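About us

Hi, I'm Iida Saarela, and I run Nolance out of two rooms above a bike shop in Moltmont. We started in January with one question people kept asking me at parties: can a robot do my chores yet? (Short version: some of them, slowly!) So we test the small stuff, mostly picking things up, first in simulation and then on a real bench.

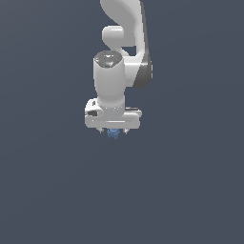
Our simulated arm with a small blue object in its grip.

Folding towels? Still pretty hopeless. Sorting small parts for Kozma, the shop down the road, is going better – our last batch was 200 tries, and we post every result, flops included.

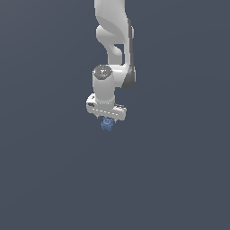 I still wash my own dishes, by the way. If you've got a chore you'd love to hand over, write and tell me about it, the duller the better!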